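Notebook, Grusemstead ground floor
2019-09-02

Table and floor, continued from the last page.

Started with the table, as Sheena wanted to know before lunch whether we are keeping it. Answer is yes for now. It's the Trernamero with the round-over on the edge, the one that came from the old office with the rest of Nindska's furniture. Height is 698 mm to the top surface at the window side. I measured twice with the steel rule and once with the tape and the tape disagreed by a millimeter, which is the tape. The hook on it has been bent since spring. Someone should throw it out or write on it.

The rock is still there. Put a level on it both ways. The top is fine, it's the feet. Two of the threaded feet are wound nearly all the way in, and a third has a flat spot worn on the pad. Turned the two out a little at a time until the rock was down to something you only notice if you lean on the corner. Did not touch the worn one. Daichi thinks he has spare pads in the gray drawers, bottom row. If he does, swap all four and level again from scratch. Don't shim with cardboard like last year, it compressed within a week and then stuck to the concrete.

Finish. The oil we used last time (Kudo, the small can, lid labeled in my writing) has gone thick. Tried it on an offcut and it dragged and left a tacky line where the cloth turned. Wiped the offcut down with spirits and it came up all right, but I wouldn't put that can on the table. Kumiko has an order going in this week, so I added one can to it. The plan once it comes: light hand sanding with the grain, vacuum, wipe, one thin coat, leave it 24 hours with nothing on it, look at it in side light, decide about a second coat. The curved edge needs to be done by hand the whole way along. Ákos used the block on the edge of the other table and you can feel flats on it when you run your palm down it. Folded paper over the fingers is slower and comes out right.

Rings: two faint ones where somebody had mugs. I left a damp cloth and a warm iron out of it. They should go with the sanding, and if they don't, I can live with them.

Floor. Went over the sweeping again before looking at anything, then mopped the strip between the table and the wall with plain water. Things noticed, in no order:

The sealer has worn through in front of where people stand. Water soaks in there and darkens it, and two feet over it beads. So whatever we do will have to be the whole strip or it will look worse than it does now.

Most of the pale scuffing is chair feet. Some of it came off with the white pad and a little dish soap. The rest is in the surface and isn't going anywhere.

The area I would want done is 186 square feet by my sketch, taking out the closet and the part under the shelving. Masaru got a price of 1,419 for cleaning and resealing, from the people who did the stairwell. I don't know if that includes moving the furniture. He didn't either. Asked him to find out, and to ask how long before chairs can go back on it. If they need the room clear for longer than a weekend it will have to be October, when Sheena's group is upstairs anyway.

My own feeling is that we could do it ourselves with rented equipment, but I said that about the stairwell too and then I had no time. Leave it with Masaru.

Cables. This is the one thing I would like settled before anybody spends money on the floor. We have too much lying across the concrete on the side where people walk, and every time I sweep I have to lift each lead and sweep under it and put it back down, and they never go back the same way. Ákos caught his foot on one last week and pulled a lamp halfway off a shelf. No damage.

Options we talked about over coffee:

Flat rubber cover strip. Cheap, works on day one, ugly, and the mop catches on it. It also traps grit underneath and then the grit grinds into the floor. We had one in the hallway and there is still a dull stripe where it was.

Run along the wall in trunking and come across to the table once, at the leg. More leads to buy in longer lengths. Kumiko prefers this. So do I.

Hooks under the tabletop and the adapters strapped up out of the way. Daichi made a start on this with the other table, using cable ties and screw-in bases, and it has held up. The screws have to be short. I went through the top of a shelf once with the same bases and the point came up beside my hand.

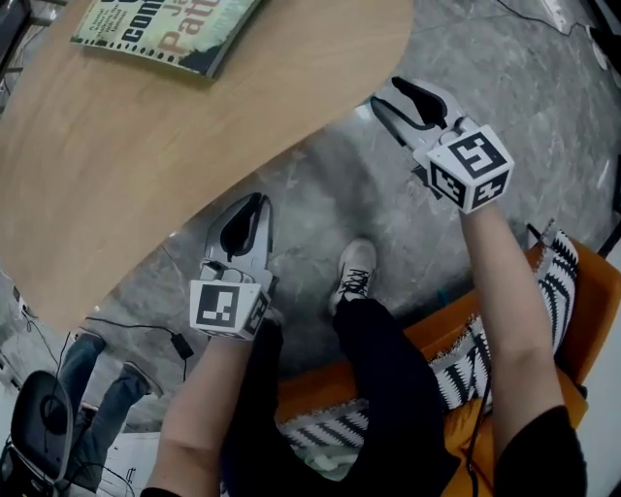
I'd do the second and third together. The wall run gets rid of the long leads and the hooks deal with what is left, and then a broom can go straight through under the table. Adapters want some air around them, so a strap and not a closed box. Label both ends. I know we say that every time.

What that needs: trunking for the long wall and a corner piece, a bag of the screw-in bases, short screws, hook-and-loop strap, two longer leads. Kumiko has the list. I left the length of the wall run blank on it and will fill it in when I have a tape I trust.

Books and papers. These pile up on the table and then anyone who wants to work shoves them to the far edge. I don't mind books there, but they can't stay while the oil is curing. A paperback left on fresh oil will take the color off its cover and leave it in the wood, and I don't want to sand that out again. Sheena offered the low shelf by the door. Said yes. She'll clear the old catalogs off it first, and she wants somebody to look through them before they go in the recycling. I looked at the top half of the stack. Keep the two hardware ones, the rest can go.

Things still open:

Pads for the table feet (Daichi, gray drawers).
Does the floor price include moving things, and how long until it can be walked on (Masaru).
Oil, one small can (Kumiko, on order).
New tape measure. Put it on the same order if it hasn't gone yet.
Ákos to check whether the socket on the long wall is live. It was dead when the heater was plugged in there, but that may have been the heater.

I put the sanding paper in the tin on the second shelf, the finer sheets at the front. The offcut with the oil test is next to it with a strip of masking tape on the bad half. Please leave it there, I want to see if it ever hardens.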